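Devico — Odton site
Minutes, cell maintenance meeting, book filing station

Date: June 16, 2026
Present: Wanting Xu (chair), Henok Workneh, Margaux Chauvin, Norbert Fodor (minutes)
Apologies: Lionel Bodin

1. Minutes of the last meeting
Approved with one correction. Item 4 should say the left wrist cover was replaced, not the right.

2. Open actions
Henok has labeled both ends of the spare arm cable. Closed.
Margaux has moved the maintenance log to the shared drive. The paper copy stays in the cabinet until the end of June. Closed.
Norbert has not yet written up the restart steps. Carried over.
Lionel was to ask Prosser for a price on a second set of joint seals. He sent word that he has the quote but wants to check the part numbers before passing it on. Carried over.

3. Elbow joint on the right arm
Henok reported on the stiffness logged by the late shift. He took off the lower cover and found one retaining screw backed out far enough to rub on the housing. There was a shallow score mark on the inside and no damage to the wiring. He refitted the screw with thread lock, tightened the others to the same setting and ran the arm through its full range by hand before powering up.
The arm then ran 200 test moves with no fault. Motor current at the elbow is back where it was in the spring.
Wanting asked whether the left arm should be opened up too. Henok would like to do it at the next planned stop. Margaux preferred sooner, as the two arms were built up together and have the same hours on them. Agreed: left arm to be opened this week, outside the day shift.
The controller counter read 1,924 hours when the cover came off. Norbert to enter this in the log against the job.

4. Padded sleeve
The sleeve on the upper part of the arm has been slipping when the arm reaches low. Margaux has tried a second strap and it holds, but it makes the sleeve slow to take off for cleaning. Boltilard offers a version with a zipper. Wanting is not against it but wants to see one on the arm first. Margaux to ask for a loan.

5. Table positions and teaching
The two tables were pushed out of line when the floor was washed, and the arm began placing books short of the holder slots. Norbert set the tables back in their L and retaught the pick and place points. The lower table sits in front, and its height has to be entered separately — last time it was left at the height of the white table, and the arm stopped on a contact fault.
Results after teaching: 81 placements tried, all accepted by the checking program. Henok pointed out that every one of these used thin books. The thicker ones still need a run, in all three slots.
There was a long discussion about fixing the tables to the floor. Henok is for it. Wanting said the landlord has to agree to any drilling and she does not expect a quick answer. Tape marks at the table legs will do until then. Norbert to put them down.
The holder itself can still slide if the gripper catches a divider. Margaux suggested a thin rubber mat under the base. To be tried with the thick-book run, and the place points checked again afterward, as the mat will raise the holder slightly.
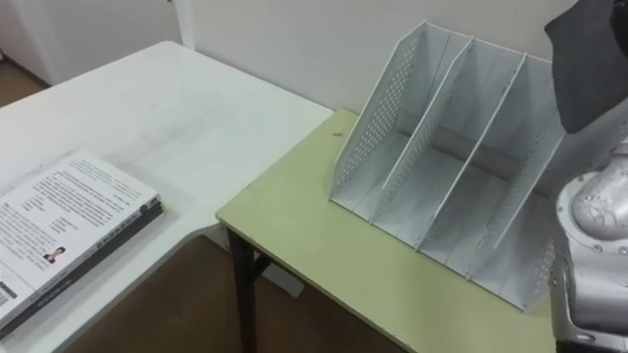
Item 5: file holder on the lower table, books on the white table, arm at right.

6. Cleaning
Tabletops are to be wiped before each teaching session, including along the back edge. Grit on the lower table was blamed for a rocking holder earlier in the month. Henok doubts this was the cause but has no objection to the wiping.
Metal parts of the arm: dry cloth only. Somebody has been using the spray from the kitchen. Wanting will put a note on the cabinet.

7. Spares
Cover screws are down to one bag. Norbert to order 24 more, same length as before. No change to other stock.

8. Any other business
Margaux asked that the log show who released the arm after a repair as well as who did the work. Agreed, starting with the elbow job.

Actions
Henok: open and check left elbow, this week.
Norbert: restart steps, log entry for right elbow, tape marks, screw order.
Margaux: loan sleeve from Boltilard, rubber mat, thick-book run with Henok.
Lionel: part numbers and Prosser quote.
Wanting: landlord, note on cabinet.

Next meeting to be set once the left arm is back in service.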